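Plidside Gripper Trials

The Plidside gripper trials are a running series of side-by-side tests of robot grippers on ordinary household objects. They were started by Trí Từ at the Plidside workshop, and they have become a favorite reference for hobbyists and small labs choosing their first gripper. The appeal is easy to see: every gripper faces the same objects, on the same arm, with the same controller, and the failures are published along with the successes!

Background

Từ began the series after finding that the two grippers he owned, the Umo and the Sison, behaved very differently on soft things even though their listed grip strength was the same. The first round used 6 objects and 200 attempts per gripper. A second round in July raised this to 1000 attempts and added the Lorow, a gripper with wider fingertips and a slower close.

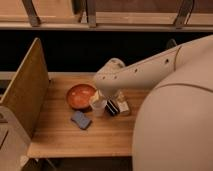
Object choice is the part of the trials that gets the most discussion, and for good reason. A set that is too easy makes every gripper look good, and a set that is too odd says little about a real kitchen or desk. Từ prefers a mix of shapes and surfaces placed fairly close together, so the arm has to come down over one thing without knocking its neighbor. A short, translucent cup next to a shallow bowl with a glossy inside is a lovely test of this, and a flat sponge lying at an angle asks for something else again: the wrist has to turn before the fingers close. Boxes are the gentle end of the set, though a low one still punishes a gripper that stops too high.

Scoring

An attempt counts if the object is lifted, held through a short sideways move and set down upright. Drops, crushed items and bumped neighbors are logged separately. The passing mark is 70 percent for each object, with no averaging across the set.

Results

The Umo was the quickest on boxes but often pinched the sponge off center. The Sison did well on thin rims, such as those of bowls and cups. The Lorow was the slowest of the three and passed on every object, a wonderful result for such a simple design. Camera placement also mattered a great deal: moving the camera from the wrist to a fixed mount changed the Sison's cup score more than swapping its fingertips did.

See also: Fingertip materials; Wrist cameras; Umo controller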